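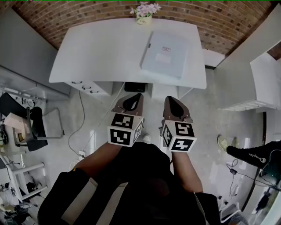 4. Choosing a spot for your Pramis desk lamp

Before you clamp anything down, take a few minutes to sit at your desk the way you normally would, with your chair pulled in and your elbows where they like to be. It sounds a little fussy, I know, but most of the letters we get at Mindia are about glare, and nearly all of them are cured by moving the lamp a hand's width to one side.

4.1 If you are right-handed, plan to mount the lamp on your left. If you are left-handed, do the opposite. This keeps the shadow of your hand off the page while you write.

4.2 Check the thickness of the desktop. The clamp opens to 32 mm. For anything thicker, use the weighted base from the Jitodby kit (sold separately) and skip ahead to step 4.6.

4.3 Slip the two felt pads over the jaws of the clamp. They are in the small paper envelope taped inside the lid of the carton, and they are very easy to throw out with the packing, so please look there first.

4.4 Slide the clamp over the edge of the desk until the back of it touches, then turn the knob until it feels snug. Give it one more quarter turn and stop.

CAUTION: Do not use pliers or a wrench on the knob. Too much pressure can dent a soft desktop, and it will not hold the lamp any better than your fingers do.

4.5 Lower the arm into the collar on top of the clamp. You will feel it settle when the flat side of the post lines up with the flat side of the collar.

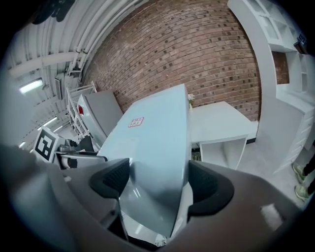 Swing the arm slowly from one side to the other. If it drifts back on its own, the desk is probably not quite level, and a bit more tension on the collar screw will take care of it.

4.6 Run the cord along the underside of the arm and press it into the clips. Leave a soft loop at the elbow - enough to fit two fingers through - so that the cord never pulls tight when you stretch the arm all the way out.

4.7 Plug the adapter into a wall outlet and press the round button once. The lamp starts at its middle setting, which is 400 lumens. Press and hold to go up or down, and let go when it looks right to you.

NOTE: The first time you switch it on, the light may take a second or two to come up. There is no need to press the button again.

4.8 Set the height. Elsa Vainio, who drew the original Cáceres arm that this one grew out of, liked the shade just below eye level, so that the bulb stays hidden and the light falls on your work. I have kept mine that way for years and can't think of a better rule. If you are tall, or share the desk with a child, you may want to adjust it each time you sit down, and the arm is made for that.

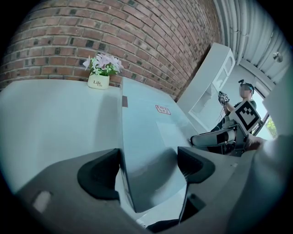 Page last changed: October

4.9 Wipe the shade with a dry, soft cloth whenever it looks dusty. Unplug the lamp first and let it cool for a while. Please keep glass cleaner away from it, as it leaves cloudy streaks on the finish.

Spare felt pads are part number 131, and a replacement collar screw is part number 1183. Both can be ordered by mail or through the shop where you bought the lamp.

Mindia Lighting | Contact us | Copyright Mindia | Back to top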